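Household Hints: Can a Machine Do It Yet?

Posted 04/07/2020 by Clémence Pruvost

Every July I get the same letter in different handwriting. Is it worth holding off on the new mop because the robots are coming? Keep your mop money ready, is my usual reply, but a fair few of you have asked for more detail this year, so I have gone through the chores one at a time. Each comes with a tip for doing it yourself in the meantime, which may be a long meantime.

Vacuuming

Yes, more or less. The round ones do a decent job on hard floors and low rugs, provided you have first picked up the socks, the phone chargers and the tassels. My own is a Bonuvent and it spends a good part of its working life under the sideboard, thinking. Corners are still yours.
Tip: run it before you dust, then again after. Tie up curtain cords and tuck loose cables behind something heavy.

Mowing

Yes, if your lawn is flat and dull. Mine has a pear tree and a slope.
Tip: whoever does the mowing, human or otherwise, walk the grass first for windfalls and dog toys.

Folding the washing

No. I have watched a good many films of machines folding a towel and in most of them I could have made a cup of tea and drunk it. A fitted sheet defeats me, so I can't be too superior.
Tip: fold straight from the line, two corners into two corners, and put the whole set inside its own pillowcase.

Washing up

The dishwasher has been a robot for years and gets no credit for it. Loading the thing is another matter. A machine that can tell a wine glass from a jam jar, and pick up both without incident, is still a job for people with grants.
Tip: scrape, don't rinse. Knives point down. Clean the filter more often than you do now, whatever that is.

Descaling the kettle

No, and I don't see anyone working on it.
Tip: equal parts white vinegar and water, bring to the boil, leave for an hour, pour away, then boil fresh water twice before you trust it with tea.

Clearing up

People assume this one must be easy. Pick up rubbish, put in bin. A toddler can do it, though a toddler will also put your keys in.
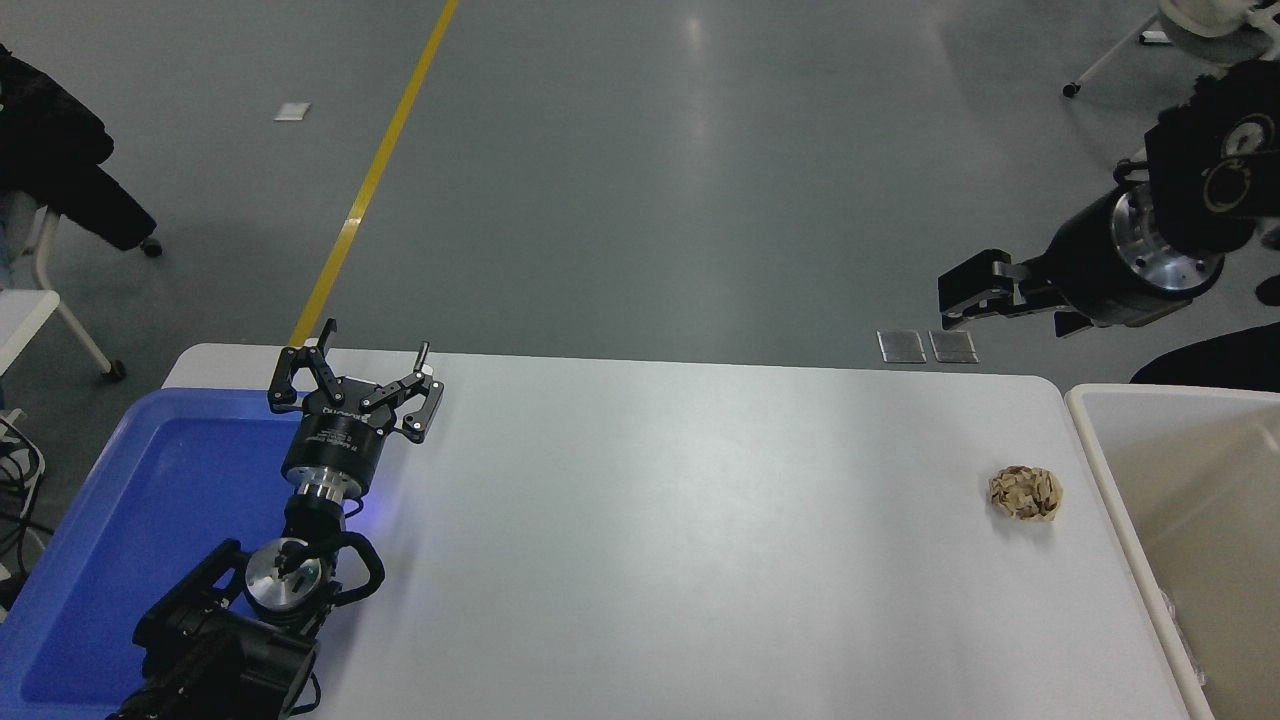
The trouble is that rubbish has no proper shape. A box is a box every time, but a screwed-up bit of paper is different on each occasion and squashes when you take hold of it. Then there is the question of whether it was rubbish. I have thrown away a shopping list, a cheque and the only copy of my sister's chutney recipe, all of which looked exactly like something that wanted throwing away.

Tonantzin Villalobos, who runs the bench at the Prullthorpe repair workshop, gets asked about this too. Her view is that she would take a machine that cleared the worktop tomorrow, so long as it left her small screws alone, and she suspects it wouldn't.
Tip for kitchens: put the bin where you make the mess, even if it looks ugly there. Tip for workshops: have a tray for things in use, and treat anything outside it at the end of the day as fair game. Empty the bin before it is full, as paper springs back up and takes the lid with it.

Cleaning the oven

No. I would pay over 200 pounds for one that could and I'd throw in my rubber gloves.
Tip: bicarbonate of soda mixed to a paste with water, spread on at bedtime (keep it off the elements), wiped out in the morning with a damp cloth. Racks go in the bath on an old towel.

Next time: limescale on taps, and a reader in Rosales Road wants to know what to do about moths.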